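Drahomíra Zeman answers the door with a roll of tape on her wrist like a bracelet and asks whether I've eaten. It is a Saturday, a little after nine, and packing starts at ten, so she steers me to the kitchen and talks while the kettle heats.

Gorna, the gift-parcel business she runs with her daughter Miroslava, began with homesick students. A niece had gone abroad to study and kept asking for the same few things from the corner store, and then the niece's roommate wanted a parcel too, and so did the roommate's brother. "I never sat down and said, now I will have a business," Drahomíra tells me. "I just kept going to the post office, and one day the lady there said, Mrs. Zeman, you should have an account with us!"

Last year they sent out 1,682 parcels. Most of them hold small comforts, the kind you can drink out of a mug or eat standing up, and she is particular about how those get sorted. Single sachets go in a basket first, so she can see what she has before anything goes in a bag or a box.

"My mother kept buttons that way," she says. "Everything in one open basket, and you put your hand in and found what you needed. I tried drawers. I tried those cabinets with the tiny compartments, very expensive, 899 crowns, and I hated it from the first day. You open one drawer and forget the other ones exist."

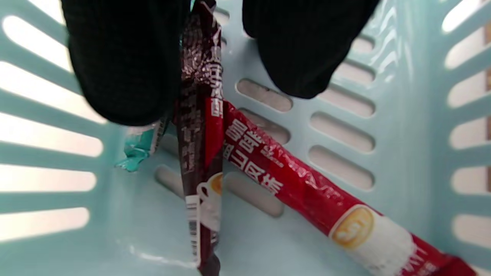
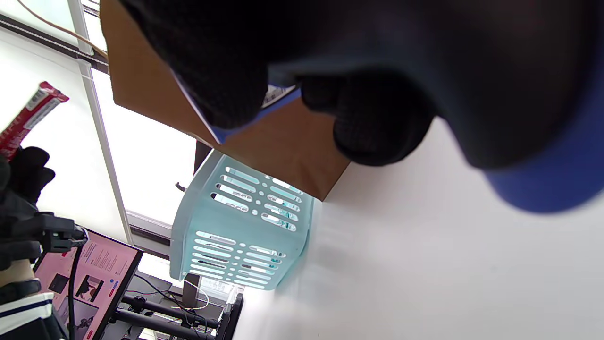
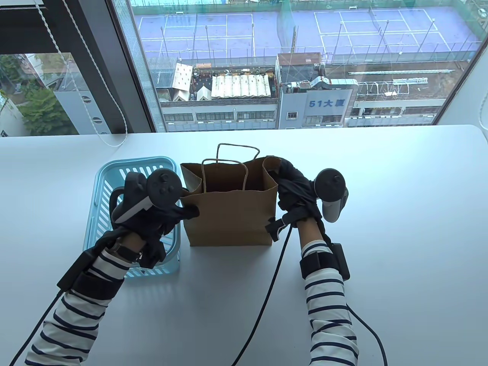
The baskets, she says, also have to be easy to wash, and light enough to carry to whoever needs them. She likes slots in the sides because crumbs and bits of torn paper fall out when you give the thing a shake over the sink. Miroslava, who has come in by now and is hunting for scissors, thinks her mother could talk about baskets until supper.

"She could," Miroslava says, kissing the top of her mother's head. "Ask her about tape. No, please don't ask her about tape."

I ask about tape, of course. Drahomíra uses paper tape for anything going a short way and the strong brown kind for overseas, and she once fell out for a whole month with Juraj Zelenák, her oldest supplier, over a batch that wouldn't stick in April when the stairwell was cold. They made up over dumplings. He still brings the tape himself, six rolls at a time, and stays for coffee.

As for paper bags, those are for the neighbors and for anyone who picks up in person. "A box is for traveling," she explains. "If you live two streets away, what do you want with a box? You want handles. You want to walk home with it and look inside on the way." She folds the tops over and creases them with her thumb, and she keeps the ones that come back, if they're clean, for her own shopping.

The orders for the day are clipped together by the bread bin, eight of them, and the top one is for Matěj Holub, who has been a customer nearly from the start and always asks for extra coffee. She reads me his note, which is mostly about his knee. Then the clock on the stove says ten and she is up, rinsing my cup before I've quite finished with it, and calling down the hall for Miroslava to bring the scissors back.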